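Toy sort, day one. I said in January I'd get the playroom down to what fits on the shelves, so I'm posting it as I go. Feel free to mute.

1/ Starting point: 6 storage tubs, one closet, and whatever is under the couch. Covadonga Requena lent me her folding cart, so the full tubs can go straight out to the hall once they're done.

2/ Rule for today is one type of toy at a time. Last year I sorted by age and gave up before lunch. Blocks with blocks, cars with cars, animals with animals.

3/ Puzzles first, to get them over with. Two had pieces missing. Those went in recycling. The 1000 piece one is still sealed and belongs to my sister, so it goes back to her.

4/ Cars took ten minutes. Most have all their wheels. The ones that don't are in a sandwich bag, and I'll decide tonight – probably I'll toss them.

5/ Animals next. These turn up in every room of the house, so they get a bin of their own. Blue plastic, up on the white table so I'm not bending down all afternoon. Two toy animals in it.

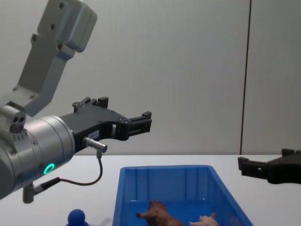 6/ What I'm keeping: any animal that stands up without help and has no sharp broken edges. Chewed ears are fine. Paint wear is fine.

7/ Washing is dish soap, warm water and an old toothbrush. I don't soak the hollow ones. Water gets in through the little hole in the belly and you never get it all out.

8/ Noelia Cabello asked about labels. I use masking tape and a marker. I had the Mostness clip-on tags for a while and they popped off every time someone slid a bin off the shelf.

9/ Found under the couch: a train track bend, a doll shoe, a dinosaur and the lid to the play dough I threw out because it had no lid.

10/ Dress-up clothes are waiting for another day. That closet is its own project and I'd like to eat dinner.

11/ Shelf plan so far – animals and cars on the bottom where small people can reach, puzzles in the middle, anything with tiny parts on top. Books stay where they are.

12/ Someone asked where I donate. The preschool on our street takes clean toys at the side door until 6. Call first, they run out of room.

13/ Stopping here. Still to do: blocks, train set, dress-up, the bag of car parts. Cart goes back to Covadonga when the hall is clear.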